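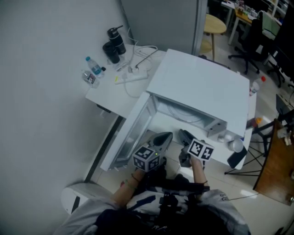

Fig. 7. White microwave on a white table, door open.

Section 4: Setting Up Your Wavwood Countertop Microwave

You're nearly there! Once the oven is in its spot, the rest of the setup goes quickly, and then you get to cook something.

4.1 Finding a good spot

1. Choose a flat, sturdy surface that can hold the full weight of the oven plus a heavy dish.
2. Leave 4 inches free behind the oven and on both sides, and a foot above it.
3. Swing the door all the way open before you settle on the spot. It should clear walls, faucets and cabinet handles.
4. Plug the cord straight into a grounded outlet.

CAUTION: Do not use an extension cord or a power strip.

Note: If you have the Haslam shelf kit, fit the shelf to the wall first (see the sheet packed with the kit) and come back to step 2.

4.2 Fitting the turntable

1. Take out all packing foam and tape, including the strip under the roller ring.
2. Set the roller ring in the round groove in the oven floor.
3. Lower the glass tray onto the hub and turn it gently by hand until it drops into place. You'll feel it!
4. Leave the gray cover on the inside wall alone. It is part of the oven and must stay on.

4.3 Setting the clock

1. Press CLOCK. The display blinks.
2. Turn the dial to the hour and press CLOCK again.
3. Turn the dial to the minutes and press START.

If the power goes out you will have to set the clock again, but your saved favorites stay put.

4.4 First run

1. Put a microwave-safe cup of water on the tray.
2. Close the door until it clicks.
3. Set 1 minute on HIGH and press START.
4. Use a mitt to take the cup out. The water should be warm.

CAUTION: Never run the oven empty or with metal inside.

If the display shows E-57, the door is not fully shut. Open it, wipe the latch area with a soft cloth and try again. For any other code, go to Section 9.

Now the fun part: turn to Section 5 and try the baked potato setting, a great one to start with.

Wavwood guide, revised 2020-10-11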